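Trodby Robotics Club help desk
Ticket 129: Gripper lets go of plates on the dish task
Status: Open, waiting on student team
Opened: 7th July

Original report
Hi all, and thank you for being so patient with us this summer! Our team (we're the Gurnby group, on the kitchen project) has been practicing the plate pickup with the hand-held gripper, and we keep losing our hold partway through the lift. We ran 30 tries on the counter and dropped the plate on 7 of them, always onto a folded towel – nothing broken so far, knock on wood. Bowls give us no trouble at all. We're on the Obi settings file that came with the starter kit, and we haven't changed anything in it since November.

Steps so far

1. Wiped down both finger pads with a damp cloth and let them dry. It helped for a little while, and then the slipping came back.

2. Went back to the counter and looked closely at how we come up to the rim. The flowered plate leans toward us, with a small bowl right behind it, and the pad on the left finger presses against the rim while the right finger sits close by with only a narrow gap between the two.

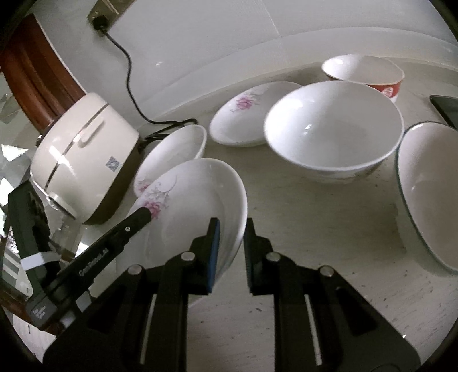
3. Checked the screws on the linkage arms. One was a touch loose, so we snugged it up and ran five more lifts, with one drop.

Reply from help desk
Thanks for such a careful write-up, it makes my job so much easier! I'd try opening the fingers wider before you come in, then closing slowly once the rim is well down between them. Please also load the Sino profile in place of Obi for one session – it closes a bit more gently – and post your drop count here when you have it.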